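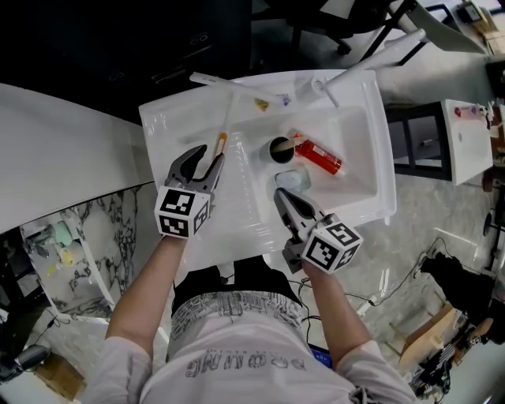

Sink station, left gripper up, right in basin, marker cubes in view.

Filed under: Lab diary / Perception

September, late. Spent the day on the pose tracker. The left gripper solves cleanly when it is held over the rim. The right one is the trouble: once it goes down into the basin, the cube gets seen at a steep angle and the solver flips between 2 candidate orientations. The translation barely moves, but the jaw axis swings, and everything downstream inherits the swing.

Tried the plain fix first, which was to keep whichever candidate lies closer to the last accepted pose. It works until there is a gap. After a gap of 20 frames the last pose is stale and the filter locks onto the wrong branch with full confidence. Walid Geagea suggested carrying both hypotheses until a second cube face is detected, then dropping the loser. Wrote that into the Vestau branch before lunch. It costs almost nothing at 60 Hz.

Replayed the Skakenholm set, 2725 frames. No flips on the left. On the right, one flip survives, during a fast wrist turn with a single face detected. Reprojection error is low for both candidates there, so the error threshold can't separate them. A limit on angular rate might.

Also found that Raudsepp writes quaternions scalar-last and our loader assumed scalar-first. Fixed, test added. That explains last week's plots.

Tomorrow: rate limit, then rerun the planner on the corrected tracks. Ask Walid for the new Ziretti calibration file.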